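The Sink Gets Five Minutes

My grandmother cleaned her bathroom sink every night before bed, and I swore I'd never be that person. Reader, I own a special toothbrush for the drain now.

It started in April, when I moved into a rental in Bonenwood with one bathroom and a landlord, Anil Rai, who is very proud of his fixtures. White basin, chrome faucet, chrome drain — the kind of setup that shows every fleck of toothpaste and every drop you let dry. My last sink was beige (I know), and beige forgives a lot. You could go a week without noticing anything.

So I called my friend Ya-wen Ko, who cleaned hotel rooms all through college and once did 102 bathrooms in a single week during a convention. She laughed at my shopping list. I'd written down a spray, a scrub, a polish and something foamy I'd seen in a Kurup catalog, and she had me cross off everything except dish soap and baking soda. "Get a soft cloth," she said. "Get 2, one stays dry."

Her method goes like this. Rinse the bowl first so the hair and grit go down before you start rubbing them into the glaze. A drop of soap, warm water, and around you go from the rim to the bottom. Baking soda only where there's a ring. Then rinse again, and dry the faucet with the second cloth while you're standing there, before you talk yourself out of it!
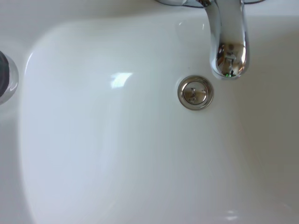 The pop-up plug was the part I'd been avoiding for my entire adult life. Mine lifts straight out with a little twist, though Ya-wen warned me that plenty of them are hooked to a rod underneath and you shouldn't yank. What came up with it I will leave to your imagination. I scrubbed the underside with the toothbrush, wiped inside the ring, dropped it back in, and the water that used to stand there while I brushed my teeth went down in seconds.

I did try vinegar on the spout, for the chalky stuff at the tip. A damp cloth with a splash of it, held there for a few minutes and then rinsed off well, was plenty. Ya-wen says people leave it on overnight and then wonder why their chrome looks tired.

These days I do the quick version after I wash my face, usually with the radio on, and the plug comes out once a month. My grandmother would want it weekly. We're still negotiating.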